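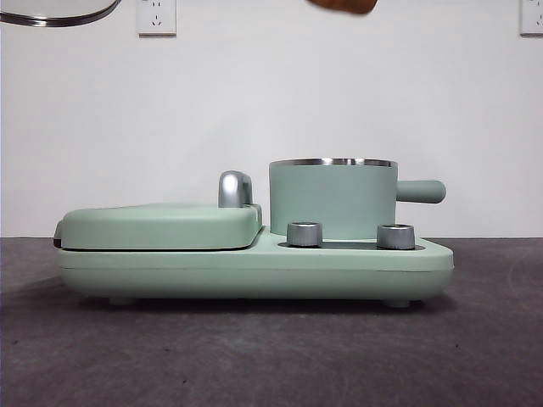 The breakfast maker on the returns bench at Peltville, with the gripper waiting above.

Peltville gets its robot, and we get the questions

The arm on the returns bench has been running since October, and the company would like us all to be pleased about it. There was cake. There was also a slide with the words "freeing people for better work" on it, and several of us are still waiting to hear which people, what work, and on what grade.

For anyone at the Gostberg site who hasn't followed this, returns is where Shirazi sends the small kitchen goods that customers have sent back. Someone takes the thing out of its box, looks it over, works the lid and the knobs, checks the pot sits properly in its well, and decides if it can go out again as refurbished or goes for parts. It is fiddly and dull, and the people who do it are quick. The department has 33 of them across two shifts.

Clovport, who supply the arm, say it will handle the first look. It picks up and puts down the loose parts and turns the controls, and a person at the next bench makes the decision. Management's target is 1,000 units a month. In its first full month 1,215 units went through the bench, a figure you will have seen on the poster by the canteen. What the poster leaves out is that the total includes every unit a person finished after the arm had stopped. We have asked for the two figures separately and been told the system doesn't record it that way. It records how long we spend in the toilet, so perhaps it could be persuaded.

Parisa Ebrahimi has been on returns longer than most of us and was one of the five moved over to look after the arm. She doesn't hate it. She says her wrists are better, and on the late shift she is glad of anything that will turn a stiff knob for her. But she also spends a good part of the day standing behind a screen waiting for it to get going again, and then has to make up the numbers before the lorry comes at half past four.

"I used to do the job," she told us. "Now I do the job and I mind the machine, and the machine's the one on the poster." 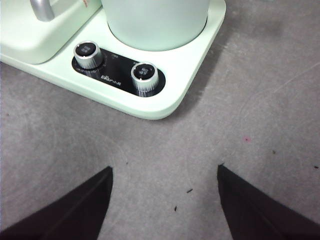 Looking down from the wrist: the open gripper fingers in front of the control panel.

The knobs are a fair test of the whole idea. A person turning one feels straight away if it is loose or gritty, or if it clicks where it shouldn't. Clovport's people told the October briefing that the arm can "learn" this. Maybe it can. When we asked how long that would take, and who would be teaching it, the answer to the second part was us. Showing the arm how to do your job is a skilled task, and at present it is paid at the ordinary bench rate – the same rate as before, with no allowance for training and nothing in writing about what happens once the lessons are over.

We are not asking for it to be wheeled out of the door. Some of the lifting on that line should have been mechanised years ago, and members have said so. What we have put to site management is fairly plain: a proper grade for the five minders, separate counts for arm and hand, and a written promise that no post on returns goes while the trial is on. We have had a friendly reply to the first point, a puzzled one to the second and nothing yet on the third.

Gostberg members should know that a second arm has been pencilled in for your site in the spring. If anyone with a tape measure turns up at your bench, please let your rep know before the cake arrives.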